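About Birkard

Birkard plans, supplies and fits kitchens for housing associations, colleges, almshouses and private landlords. We work mainly in occupied buildings, where people continue to live and cook while the work is carried out, and our methods have been shaped by that fact more than by any other.

The company was founded by Glória Louro and Rui Bastos, who had previously worked together at the joinery firm Loureiro. Their first contract was for the shared kitchens in a hall of residence, and for several years student housing made up nearly all of our work. Sheltered housing followed when a former college bursar moved to a housing association and asked us to look at a block of flats in which the cupboards had been hung too high for most of the tenants to reach. That block is still among the properties we maintain.

We now look after kitchens at 240 properties under maintenance agreements. In our last full financial year we completed 526 kitchens, of which the greater part were replacements in tenanted homes and the remainder were new fittings in converted buildings.

How we work

Every contract begins with a survey visit. The surveyor measures the room, records the position of water, gas and electrical supplies, and speaks to the person who uses the kitchen. Where that person wishes a relative or support worker to be present, the visit is arranged to suit them. We ask what is kept where, which cupboards are seldom opened, and whether anyone in the household cooks sitting down. The answers are written into the survey record and stay with the property for as long as we hold the agreement.

A drawing is then prepared and sent to the landlord and the tenant together. Tenants have fourteen days in which to ask for changes. Changes to the height of a worktop, the side on which a door is hung or the position of the cooker are made without charge at this stage. Changes of colour are made from the landlord's agreed range.

Fitting in a single flat normally takes five working days. The old units are removed on the first morning, and a temporary sink and hob are set up elsewhere in the home before the fitters leave for the evening. Shared kitchens are fitted in two halves, so that one side remains in use.

Worktops

The worktop is the part of a kitchen that receives the hardest wear, and it is the part about which we are most often asked. We offer timber, laminate and solid surfaces. Patterned and mottled finishes are generally chosen for shared kitchens, as they show marks less readily between cleans, while plain pale tops are preferred by many tenants with reduced sight, who find that dark crockery stands out well against them. Long runs are cut and joined at our workshop wherever the stairs and doorways of the building allow it. Where they do not, the joint is made on site and inspected again after three months.

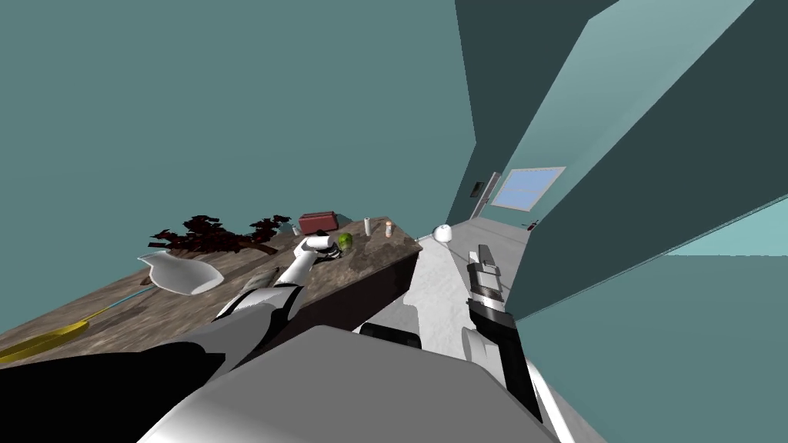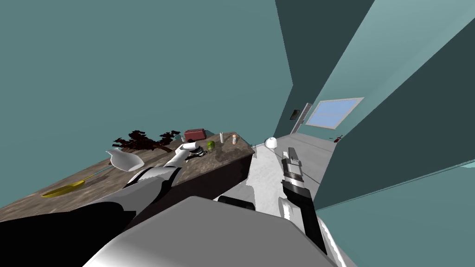 Long counter with a mottled brown top and dark brown front

Edges are rounded as standard on all work in sheltered housing. Corners that project into a walkway may be cut back at an angle if the tenant requests it, and we recommend this wherever a walking frame or wheelchair is in regular use. Upstands are sealed twice, once on fitting and once at the first inspection visit.

Repairs and aftercare

Each kitchen carries a five-year guarantee on materials and workmanship. Tenants may report a fault to us directly and do not need to go through their landlord first. We received 1266 repair requests last year. The most common concerned drawer runners, followed by taps and then by door hinges. Selma Vukčević, who manages the repairs desk, publishes a short note on these figures for our clients each October, and changes to our standard fittings are decided on the basis of it. The present drawer runner was adopted in this way - the previous one was quieter but did not stand up well to heavy pans.

Old units in sound condition are offered to Emance, a local reuse workshop, which repairs and resells them. Units that cannot be reused are broken down and the timber separated.

Our people

Glória Louro remains managing director. Rui Bastos is responsible for the workshop and for the training of fitters. Clementina Peixoto leads the survey team, and Dalia Lamrani is in charge of contracts and accounts. All fitters are directly employed. Apprentices join us in the autumn and spend their first year in the workshop before working in occupied homes, where they are accompanied by an experienced fitter until both the fitter and the surveyor are content for them to work alone.

Our standards

All employees who enter tenants' homes are vetted and carry identification. Shoes are covered, floors are protected from the front door to the kitchen, and radios are not played. Complaints are answered in writing within ten working days by a director who has had no part in the contract. A printed copy of our complaints procedure, in large type if required, may be requested from the office.

Page last reviewed Sep 3, 2023

Recent news
Sheltered flats at Imska Court: second phase begins
Apprentice applications for the coming year
Choosing a tap for weak or painful hands
Changes to the repairs desk telephone hours
Annual note on repairs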